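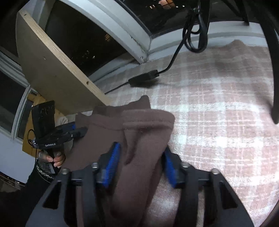

About Plendgate

Plendgate began as a Wednesday evening sewing circle above a bicycle shop, with two borrowed machines, one good iron and a kettle that took forever. Apolline Huet had been altering wedding dresses for most of her working life and wanted company while she did her hemming. Estíbaliz Zabala had a bag of trousers that needed taking up and no idea where to start. They got to talking, the trousers got done (more or less – one leg is still a little longer, and she wears them anyway), and the next week there were more people on the stairs than there were chairs.

We are a proper school now, with our own front door on Lebrun Street and a sign that Estíbaliz's brother painted for us, but we like to think the evenings feel much the same. Classes are small, the tables are big, and if you come in with a winter coat that has lost its lining we will very likely drop what we had planned and look at the coat.

We teach mending, alterations and dressmaking to adults and to teenagers from 13 up. Most people start with the beginners' course, where you will thread a machine until you can do it half asleep, sew a straight seam, put in a zipper and finish a simple cushion cover or an apron. After that you can go wherever you please. Some of our students have moved on to shirts and lined jackets, and one lovely group has been working on the same quilt since before we had heating, and we would miss them terribly if they ever finished it.

Last year 184 people took a course with us, and 99 of them had never used a sewing machine before, which makes us prouder than just about anything else we could put on this page. Apolline still teaches the tailoring classes herself. Estíbaliz runs the beginners' evenings and looks after the office, so if you call before noon it will be her you get, and you should allow a little time because she does love a chat!

There is a fabric shelf by the back door where you are welcome to leave clean remnants and take what you need. Wool and cotton go quickly. Please don't leave curtains without asking first – we have a great many curtains.

In August we close for two weeks to have the machines serviced and the floors done, and new courses open for sign-up as soon as we are back. You don't need to bring anything to your first class except something you would like to fix, and if you haven't got anything, we have a basket of socks.

Last updated: August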